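Small kitchens, shared premises: a student report on food businesses in Netidville
Print this page | E-mail this to a friend
14 November 2021
By Rokeya Dissanayake and Chaminda Sheikh
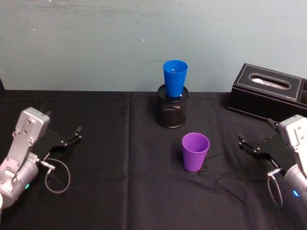 A purple cup on the table, with a blue one in the pen holder behind.

Our project looked at what happens when a new food business cannot afford its own kitchen and rents time in someone else's. We chose Netidville because two places there already work this way, and because both of us live near the bus route. Our supervisor was Tharushi Munshi.

The first business is Loltach, a lunch counter selling rice, dhal and flatbreads. It cooks in the kitchen of the Caron, a bakery whose ovens are busy overnight and mostly free by mid-morning. The owner of Loltach, Sunil Akanda, pays a weekly fee that covers gas, water and one shelf in the cold room. The second is Drununeo, an evening noodle bar that uses the kitchen of a school-dinner supplier.

Method

We interviewed both owners in May and spent three sessions at each place, writing down who was using the sinks, hobs and storage and at what time. We also asked customers to fill in a short form with five questions. The form was too long for people waiting in a queue, and at Drununeo most of the copies came back with only the first two answered. We have used those two answers and left out the rest.

Findings

Storage caused more arguments than cooking did. At the Caron the bakers need the cold room for dough, and Sunil Akanda had moved his vegetables to a fridge at home and brought them in each morning. He said he would pay more for a second shelf but there was not one to rent.

Cleaning was the other problem. The agreement at Drununeo says the kitchen must be left "as found", and the two sides read this differently. The noodle bar took it to mean the floor and surfaces. The supplier meant the extractor filters as well -- and had been charging for them. Tahsin Pathirana, the manager at Drununeo, now keeps a signed sheet by the back door.

Customers did not seem to mind. Several at Loltach thought the bakery and the lunch counter were one business, and bought bread on the way out. The Caron's owner did not give us sales figures, so we cannot say how much this is worth.

Limits of the work

Two businesses is a small sample. We did not visit the Caron at night, when the bakers are in, and we heard their side only through the owner. A later group could start there, and should ask to see the written agreements at the first meeting -- we waited three weeks for ours.

This site uses cookies to remember your settings. By continuing to browse you accept their use.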